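Cell 2 gripper purchase, planning notes
May, 9:40 am

Two candidates left: Ercombe parallel unit (450 mm lead screw version dropped, too long) and the Colbridge. Running the flat-shapes task in sim before asking for money.
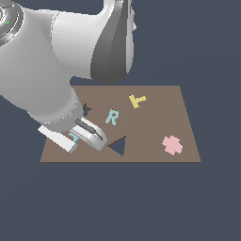 Sim, side view. Gripper over the near-left of the board, R and triangle to its right.

Finger bulk matters more than stroke. Pieces are thin and the fingers have to get down beside them without fouling a neighbour. Add slimmer fingertips to the quote request. 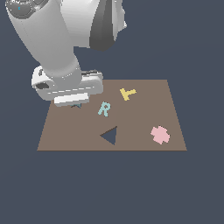 Same view, finger pad above a teal piece.

Budget line is 400 for fingertips and 450 for the wrist camera mount. Sirko quotes the mount at 5 weeks, freight extra. Atau has not replied.

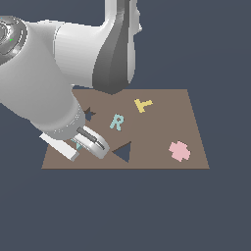
Fixed camera loses whatever sits under the wrist, so the mount stays in the request even if fingertips have to wait. Cable and strain relief not costed yet. 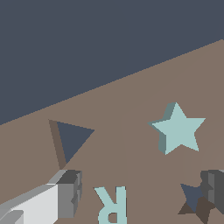

Dark pieces need a colour change before we order physical stock. Ask Colbridge for a loaner, and check the flange bolt pattern against the arm drawing first.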